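Last updated: February 15, 2025
Category: Vacancies / Operations and Purchasing

Equipment Planner (robotics), Rallov - Bistisano site

Rallov is looking for an Equipment Planner to join our cleaning robots group in Bistisano. You will prepare the purchase plan for the next 2 robot arms with hands, and you will keep the budget for spare parts, cloths, cables and test furniture. The contract is for two years and starts in April.

The daily work is close to the test rooms. A planner here must understand what a hand needs when it works on a washbasin with a cloth, and must be able to put this into a request that a supplier can answer.
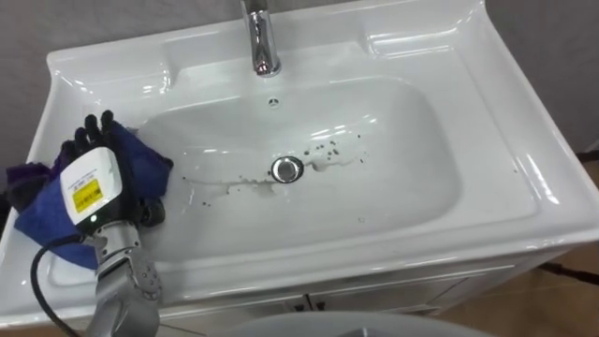
Do I need an engineering degree?
A degree is welcome, but six years of purchasing or workshop planning count the same for us.

We ask for good written English, patience with spreadsheets and some experience in comparing offers. You will speak often with our supplier Batista about delivery times, and once a month you will travel to our second workshop in Zumholm - travel costs are paid by us.

Please send a CV and a short letter with reference 612. In the letter, describe one purchase that you planned and what you would change in it today.

Contact: Rallov Personnel Office, Bistisano | © Rallov | Back to top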